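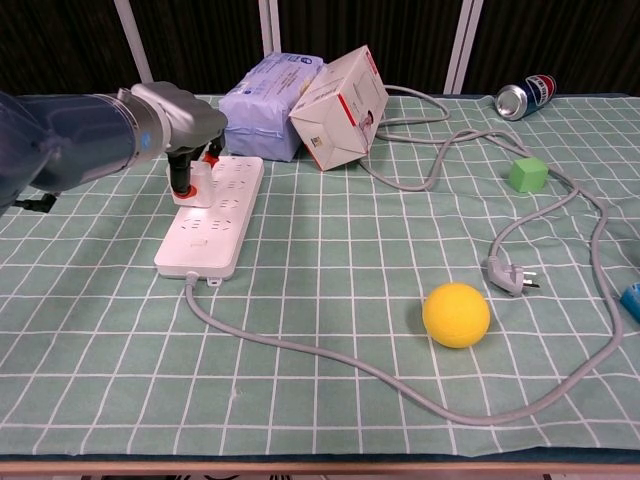
Week 4: Power strips, cords and the stuff on your bench

OK, so this is the handout I promised at the end of the last session, a bit tidier than what I scribbled on the board. Same course as before (Home Electrics for Beginners, the Drirnberg evening group), and you'll want last week's sheet on watts next to you because I lean on it a lot.

Reading the strip before you use it

Turn it over. I know, it's boring, but the rating is nearly always on the back or molded into one end, in letters made for people with better eyes than mine. You want the maximum load in watts or amps. If you only get amps, multiply by the voltage at your outlet and you have your watts.

Then add up what you plan to run. Rima Majali brought in her numbers from home and kindly let me use them: a kettle at 1102 watts, a small fan heater at 751 and a desktop computer at 196. Kettle plus heater is already 1853, and her strip is rated at 1558. So the heater goes to its own wall outlet - which is where I'd put any heater, whatever the sum says.

The cord

A long cord is lovely until you have to put it somewhere. Loops lying on a table or wandering around behind a box are fine while you're sorting things out, but please don't leave it like that under a desk where your feet go! Lay it along the wall, no rug over it, no chair leg on it. And if you have a lot left over, wide loose loops are better than a tight bundle with a tie around it, which can hold heat in when the load is high.

Run the whole cord through your fingers (unplugged!) and feel for nicks or flat spots. Spend extra time at the two ends, where the cord goes into the strip and where it goes into the plug. That's where it bends most. I had one from a Fallon desk set that looked perfect until I flexed it right at the collar, and out it went.

Plugging in

Strip unplugged from the wall while you arrange things, appliances switched off. Hold the plug by its body, line it up straight over the socket and push until it sits flat. If you have to wiggle it hard, stop and check that it's the right plug for that socket - the multi-pin kind takes several shapes and it's easy to be slightly off. Wall plug goes in last.

And no strip into another strip. Tahsin Begum asked about "just for one afternoon" and my answer is still no, sorry Tahsin.

For next time

Pick one strip at home, write down its rating and everything plugged into it, and do the sum. Bring the sheet even if the total scares you. We'll start on fuses and breakers, chapter 3 in the De Smet booklet.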